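Setting Up a Small Tabletop for Your Arm at Home

Filed under: Workshop notes, Miria build
Posted 21/09/2024

If you have followed the Miria build from the start, you now have an arm that moves when you ask it to, and I hope you took an evening off to enjoy that! The next job is less exciting but it makes everything afterward easier: giving the arm a place to work, and a handful of ordinary things to practice on. I first did all this in March on my old setup, rushed it, and paid for it with a lot of repeat work, so please take your time over a cup of something.

What you need

A low wooden top, a few light household items, some painter's tape, a pencil, and the control program from the Jillolari download page (I am on build 2215; build 1849 works too, but the jog buttons are slower).

Step 1. Place the top and the arm

Put the top where the arm can get to the far corners without stretching out straight. An arm at full stretch droops a little and gets twitchy, and you will go mad trying to tune it. I work on the carpet in the living room, which is kinder to dropped things than the tiles in my kitchen. Once you are happy, mark the corners with tape so you can put it all back after vacuuming.

Step 2. Lay out the practice items

Pick things that differ in height and shape, and leave a good hand's width between them to begin with. You can crowd them later, when you trust the arm more.

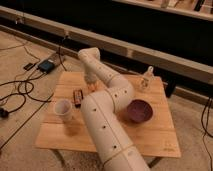

Paper cup, purple bowl and glass bottle on the planks, with the gripper down by the small peach-colored piece at the back.

Start with the small, low things. Glass should come last, and I would keep it well away from your first runs (I swept up one jar in March and that was plenty).

Step 3. Jog down slowly

Set the speed to 27 percent and bring the gripper down from straight overhead, stopping short of the wood. Crouch and look from the side as well as from the front, because the gap is very hard to judge from one spot. Keep your free hand on the stop button, and keep your face and any curious pets out of reach! When the height looks right, save it as your "low" point, then go up again and save a "high" point over the same place. You want these 2 points for every item.

Step 4. Check the elbow, too

It is so easy to watch the fingers and forget the rest of the arm. As you move between points, look at what the forearm is passing over, and raise the "high" point if it comes close to anything tall.
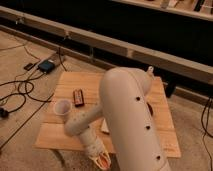 Step 5. Run it with nothing to grip

Play the saved points in order with the fingers left open, and let the whole thing go around a few times before you try a real pick. If the arm drifts, check the base bolts first, then the Bisgaard clamp if you use the same one I do. Write your saved heights on a strip of tape and stick it somewhere handy. The Arnanby page covers closing the fingers and setting the grip force, so head over there when your empty runs look steady.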